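Packing and Posting: Your Questions

Last updated September 9, 2019

Do you send everything in a box?
No, and we do get asked this a lot! Soft things such as scarves, T-shirts and children's clothes usually travel perfectly well in a paper bag – it's lighter and takes up less room in your recycling. Anything with a shape to keep, like a hat, goes into a shallow cardboard box with a folding lid.

Which should I choose for a present?
Whichever you like, really, but if you're undecided we'd gently steer you towards the box, as there's room for tissue and a card. Just write "gift" in the notes when you order and Pirmin Egger, who looks after our packing table at Mandholm, will leave the price slip out. 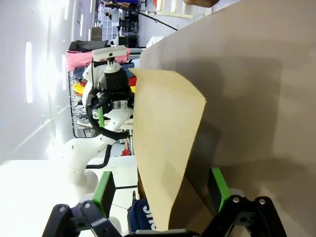
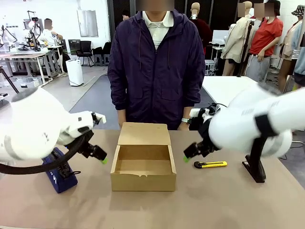 Brown kraft, bag and box alike.

Can I have a box on its own?
Yes, you can. We sell the Indurton box flat, in bundles of 16, and the fold lines are already pressed in, so putting one together is a two-minute job once you've got the knack. Fold the long sides first, then the short ones, and leave the lid until the very end.

How should I open my parcel?
Slowly, please! Run your knife along the tape with only the tip of the blade out, and never push it down through the middle of the lid. We had a lovely jumper come back in February with a neat slit right across the front, and we were all rather sad about it.

Can I use the packaging again for a return?
Please do. Cover the old label, tape all the open edges and put your order number inside as well as outside. Bags that have torn at the fold are best kept for drawer liners or wrapping paper.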